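Clokero method

The Clokero method is a procedure for teaching robot arms to handle cloth and other household objects from recordings made by people in their own homes. The person making the recording holds a gripper in the hand and does an ordinary chore with it, and the movements of the tool are later used to train a control program for a robot fitted with the same kind of gripper. No robot is needed at the place where the recording is made. The method was worked out at the Lo Presti laboratory in Kivusthorpe by a group led by Viola Santoro and Evaristo Costa.

Name

Clokero was at first the name of the lab's file format for storing gripper movements. Other groups began using it for the whole procedure, and the laboratory took up the wider meaning in its second report. The older sense survives in the name of the conversion program, which still turns raw recordings into what its manual calls "a clokero".

Background

Robot arms have usually been taught by remote control. An operator moves a handset or a second arm, and the robot copies the movement while its cameras and joint sensors are recorded. The recordings match the robot closely, but they are slow to make and can only be made where a robot has been set up. Cloth is a hard case for this approach. It has no fixed shape, it hides parts of itself when folded, and an operator working at a distance cannot feel how tightly it is being pulled.

Santoro's group had spent two years on remote control of towel folding before changing course. Their first report puts most of the failures down to a lack of variety. The arm had only seen one table, one kind of light and a small stock of towels, and it did badly when any of these changed. Costa proposed taking the gripper off the arm and giving it to people to use by hand.

Equipment

The hand-held tool has two flat fingers that open and close side by side, set in a rigid frame, with a camera looking out over them. The housing carries a printed code so that each recording can be matched to the tool that made it. This matters because the fingers wear and the cameras differ slightly, and the conversion program keeps a separate set of corrections for every tool. 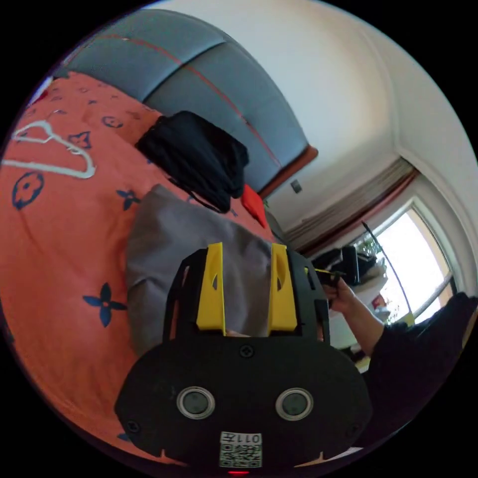

Why are the fingers of the hand-held tool the same as those on the robot?
The control program learns from camera pictures in which the fingers are nearly always in view. If the robot's fingers had a different shape or length, the pictures it received at work would not match those it was trained on, and it would misjudge its distance from the cloth.

The tool's path through the room is worked out afterwards from the camera pictures, with help from a motion sensor inside the housing. Yiğit Ateş wrote the tracking software. Early versions lost their place when the camera was brought close to plain fabric, where there was little for the software to follow. Ateş dealt with this by using a wider lens, so that walls, windows and furniture stayed in view while the fingers were near the cloth. Patterned bedding was found to help as well, though the pattern moves when the cloth is pulled and has to be given less weight than fixed objects.

Recording

Each recording covers one chore, such as folding a shirt, putting a garment on a hanger or laying out a blanket. The chore is done at an even pace. Recorders are told how to start and finish, with the fingers open and the tool held still for a moment, but they are not told how to do the chore itself. Giorgia Guerra, who ran the home recordings, wrote in the first report that people folded shirts in ways the laboratory "would not have thought to try", and that some of these suited a two-fingered gripper better than the standard fold.

The main collection holds 2477 recordings made in 92 homes in and near Kivusthorpe. Recordings are checked by software and then by a person. Those in which the tracking fails for more than a moment are thrown out, as are those in which the cloth is held mainly by a bare hand. Rooms are left as they are found. An early attempt to have people clear the bed or table first was dropped after Guerra reported that programs trained on tidy rooms reached for the wrong object in untidy ones.

Training

The conversion program turns each recording into a list of gripper positions and openings, matched to the camera pictures. Movements the robot arm could not make, usually because they are too fast or reach too far, are slowed down or removed. The control program is then trained to predict the next short stretch of movement from the most recent pictures. It carries out part of that stretch, looks again and makes a new prediction.

Results

The main test was carried out on the Jasness arm, a two-armed machine built at the laboratory. It was given 111 garments that did not appear in the collection and was asked to fold each one on a bed. The program trained on home recordings finished more of them than one trained on the older remote control recordings. The gap was widest for thin knitted garments. On towels there was little difference between the two.

A second test looked at whether the number of recordings or the number of homes mattered more. Programs trained on many recordings from nine homes did worse than programs trained on the same number of recordings spread across the whole set. The group took this as support for Costa's view of the towel work, and later collections have favoured short visits to many homes.

Hanging up garments remained difficult. The arm could usually pick up a hanger but often failed to pass it through the neck of a shirt without catching the cloth.

Criticism

Katia Morelli has argued that the comparison with remote control was uneven, as the older recordings were made by fewer people and with an earlier camera. She repeated part of the towel work with newer equipment and found a smaller gap than the laboratory had reported, though in the same direction. Morelli also pointed out that the tool does not measure how hard the fingers press. A person eases off when a seam begins to strain, and nothing in the recording shows the robot that this has happened.

Santoro's group accepted the second point. A later version of the tool has a pressure pad behind each finger, but recordings made with it have not yet been combined with the main collection.

See also

Imitation learning
Cloth handling by robots
Jasness arm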